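Print
E-mail

Fosik: wrist-view clips for learning to handle cloth

Welcome, and thanks for stopping by! Fosik is a set of 3463 short demonstrations collected for our work on cloth handling, and this card tries to say what's in it and how we used it (a little more than you need, probably).

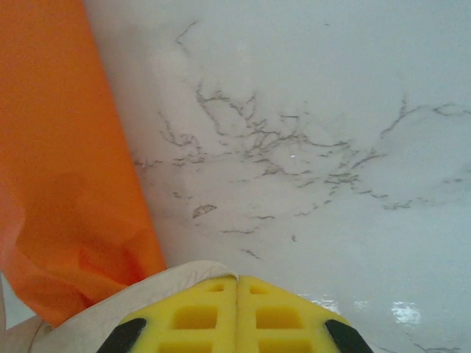
Rulden, December 30, 2022. The wrist view is the only camera input our policy gets, so most of the set looks much like this: yellow finger pads, orange cloth, and a white surface with gray veining and some glare. We kept the glare in on purpose, and we'd love to hear from anyone who trains with it masked out.

Motion blur is the other thing to know about. In our first release we dropped blurred frames, and the policy got noticeably worse at fast moves, so now they stay, even ones where the orange material is only a soft shape behind the fingers and the white bands across it are streaks.
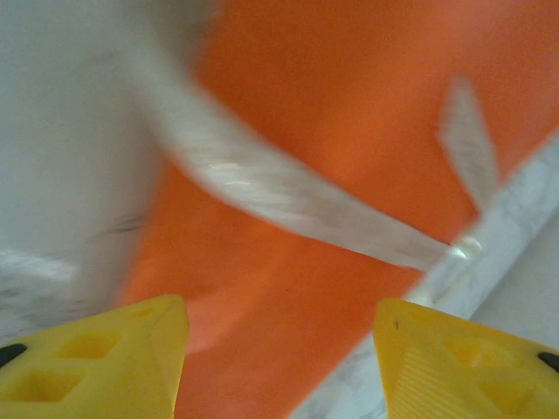
Splits and results

We hold out 701 demonstrations for testing. The baseline, Nandex, reads 8 frames at a time and was trained with 4 random seeds; please report all of them if you compare! Questions go to Reshma Ntuli, who is happy to get long e-mails.

Print
E-mail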